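### 4.2 What counts as a tidy sofa?

Most earlier work on household tidying treats the sofa as a solved case. Cushions go at the back, throws get folded, and the job is done. We doubt this. When Gesta asked 80 households to mark photographs of their own living rooms as "tidy" or "needs doing," the answers for kitchens and hallways lined up fairly well. The answers for seating did not. Two people living in the same home often disagreed about the same couch.

Part of the trouble is that soft things have no fixed shape to return to. A plate is either on the shelf or off it. A piece of gray fabric with its top edge raised and a fingertip pressed into it (Figure 3) could be at any stage of being put right, and our coders said as much in their notes. Szalai and Jalali coded the close views separately and then compared sheets. Their labels matched in 70 percent of cases, a figure we would not lean on, given that one of the permitted labels was "unclear."

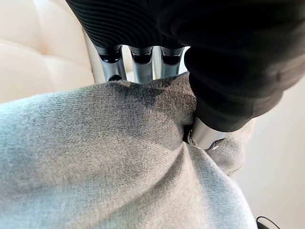
**Figure 3.** Gray fabric item, close view.

### 4.3 Color, placement and the "matching" rule

The Tutmont guidelines, which several later studies borrow without much comment, state that cushions should be grouped by color before they are placed. Barta has defended the rule on the grounds that it makes scoring easier. That may be so, but easier scoring is a benefit to the scorer. We found little sign that residents follow the rule at home. In interviews, 30 of the households said they put cushions wherever someone last wanted to lean on one, and a few were puzzled to be asked.
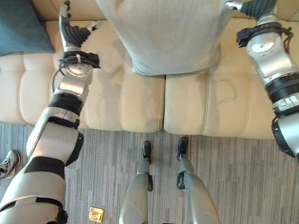 The matching rule also assumes that a sofa holds enough cushions of each color to make a group. Many do not. The cream leather sofa in the wider view has a dark teal cushion toward its upper left and a large light gray fabric one in the upper center, and a guideline built on grouping has nothing useful to say about that pair. Should they sit together or apart? Kovács scored the arrangement as tidy, Shemweta as untidy, and both cited the same paragraph of the guidelines. The gray striped carpet in front of the sofa drew no disagreement, mainly because the scoring sheet has no line for floors.

We are equally unsure about the Zevemeck score, which rewards straight edges. Tufted, channel-stitched upholstery offers plenty of lines to set a cushion against, and a coder may be marking the furniture instead of the work done on it. Győri's reanalysis of 1,000 ratings reported higher scores for structured sofas than for plain ones but treated the gap as noise. No test for this was given, and we were not able to repeat the result from the published tables.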